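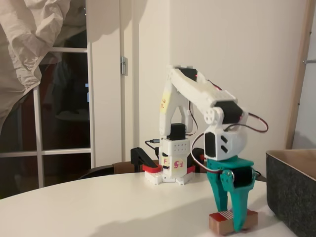 ホーム 授業一覧 学生レポート 過去の年度 お問い合わせ

8月 文:Shufen Lu(調査班:Shufen Lu、Riet Van Leeuwen、Loïc Pruvost)

置き傘はどこから来てどこへ行くのか 地域生活調査演習・最終報告

1 テーマが決まるまで

当初、私たちの班のテーマは「商店街における高齢者の買い物動線」だった。立派なテーマである。立派すぎたので、先行研究を検索した晩に全員の口数が減り、翌週には撤回した。代わりに採用されたのが、学生寮「ジャレル」の玄関にある傘立ての調査である。雨の日にはいつも足りず、晴れの日にはいつも満杯という、設備としてはなかなか珍しい挙動を示すことが寮生の間で知られていた。

2 方法

調査期間は梅雨を含む5週間、対象は寮の玄関、食堂入口、自転車置き場脇の3か所の傘立てとした。毎朝7時半に当番が見回り、傘の持ち手に荷札を結んで番号を振る。翌日以降は番号を読み、増減と移動を表に書き込む。これだけである。荷札は雨に弱いという当然の事実に2日目の朝に気づき、以後は園芸用のプラスチック札に替えた。最初の2日分の記録は集計から外してある。

あわせて寮生に聞き取りを行った。質問は「今、自分の傘が何本あるか」「それはどこにあるか」の二つに絞った。前者には皆すぐに答えてくれた。後者のほうは、だいたい沈黙になった。

3 結果

期間中に札をつけた傘は149本である。寮の定員を大きく上回る。このうち期間を通して一度も動かなかったものが半数を超え、玄関奥の列にいたっては、骨の間に蜘蛛が住居を構えていた。私たちはこの列を「永住区」と呼んだが、指導教員の李先生(Shuzhen Li)に本文での使用を止められたので、以下では「長期滞留群」とする。

動いた傘の大半は透明なビニール傘だった。玄関から食堂へ、食堂から自転車置き場へと移り、戻ってくるものも多い。同じ札の傘を別々の寮生が「自分の」と呼ぶ例もあった。どちらも嘘をついている様子はない。聞き取りでは、ビニール傘について「なくなったら似たのを使う」と答えた人が多く、柄物や折りたたみ傘の持ち主は「部屋に持って帰る」と答えている。つまり傘立てを信用している人は、傘立てに大事な傘を入れていない。

土曜日の夕方に強い雨が降った日だけは、食堂入口の傘立てがほぼ空になった。翌朝、減った分がそっくり玄関に現れたときには、班員一同いくらか感動した。

4 考察

ファン・レーウェンは、ビニール傘が事実上の共有物として回っていると考え、いっそ正式な貸し傘にすべきだと主張した。プリュヴォは反対した。貸出簿を作ればだれかが管理することになり、管理する人は嫌われるという。議論は二晩続き、途中から傘ではなく台所の鍋の話になっていた。

筆者の見方はその中間にある。回っている傘は今のまま回しておけばよい。場所をふさいでいるのは長期滞留群のほうで、聞き取りの内容から見て、その多くは卒業生が残したものらしい。退寮時の確認表には鍵、寝具、冷蔵庫の中身とあるが、傘の欄がない。ここに一行足すことを提案したい。寮務係に口頭で伝えたところ、「書式の改訂は年度末です」とのことだった。

5 反省点

・札をつけたことで、傘の扱いが変わった可能性がある。「番号つきは使いにくい」と言う寮生がいた。逆に、番号つきを良い傘だと思って選んだ人もいた。
・朝の見回りだけでは日中の動きがわからない。夜の見回りも計画したが、当番表の夜の欄は最後まで白紙だった。
・筆者自身の傘(札番号は伏せる)が調査の途中で行方不明になった。集計では「消失」に入れてある。

6 謝辞

玄関の使用を許してくださった寮務係の方々と、聞き取りに応じてくれた寮生の皆さんに感謝する。曾翠萍さん(Cuiping Zeng)には集計表の式の誤りを直していただいた。修正前の表では、傘が毎週マイナスになっていた。札は学期末にすべて外す予定だが、まだ結んだままのものがあれば、そのまま寮務係の箱に入れてほしい。

前のレポート 次のレポート 一覧へ戻る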